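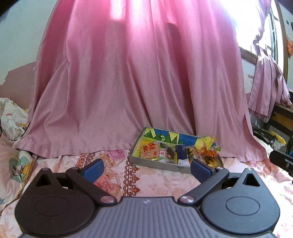
Finished reading the history of the Ronby night train last night and want to put a few bits of it down before I forget them. Short thread.

The line opened in 1881. It was built for timber, and passengers were let on two years later, in one coach at the back with no heating.

The book is by Marijke Verhoeven, whose grandfather worked the signals at Kramer Junction. Most of it comes from his notebooks. He wrote down the weather every shift and very little else.

My favourite chapter is on the timetable. For most of its life the train left Ronby at 21.40 and stood at Kramer for over an hour in the middle of the night, waiting for the mail. People got off and walked about. There was a tea room that opened only for that hour.

The tea room building is older than the railway. It has 1787 cut over the door and was a toll house first.

Sleeping cars came late and didn't last. The seats were cheaper and regulars said they slept just as well in them - I doubt that, having done the trip twice as a student.

What people ate gets four pages. Boiled eggs, bread, cold potatoes, later on anything in a packet.

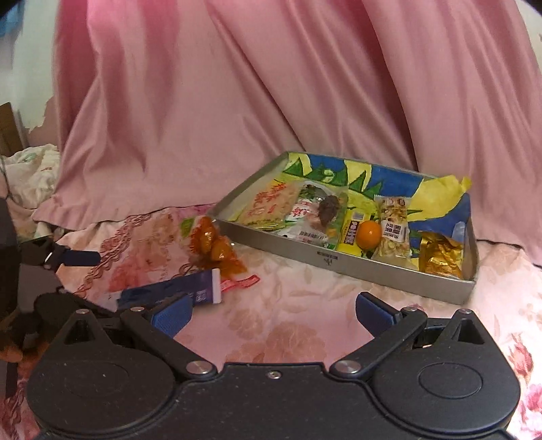 Snacks and a small orange fruit in a shallow box.

The last through train ran in November, with 721 tickets sold and people standing in the corridors. You can still get to Kramer by day, but you have to change.

The maps in the book are poor, so have a proper one next to you. The index is good. My copy came from the library and goes back tomorrow if anyone local wants it.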